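Zenitz open day at Kumbridge: the burger robot stopped twice

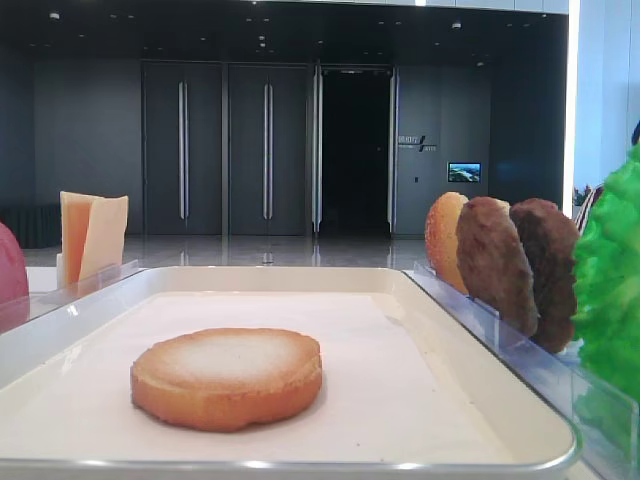

I went in September mostly to see how the Dekadbridge arm would cope with a crowd watching. The Zenitz flyer promised a full burger in 30 seconds. I timed 4 builds and none of them made it.

The second one was the bad one. The arm missed a patty, closed on nothing and carried on to the tray as if it had one. No alarm. The screen still counted it as a finished order. On the next build it stopped dead over the tray, and a man from the stand reached in to nudge a part before anyone had hit the stop button. I asked if the power was off. "It's paused," he said. Paused is a long way from off.

Their handout claims 1,805 builds without a fault. If a burger with no patty counts as a good build, I can believe that. I asked who checks the log and got sent to Courtois, who made the gripper. Their rep said to ask Zenitz.

Coffee was free and the talk at 5 was canceled.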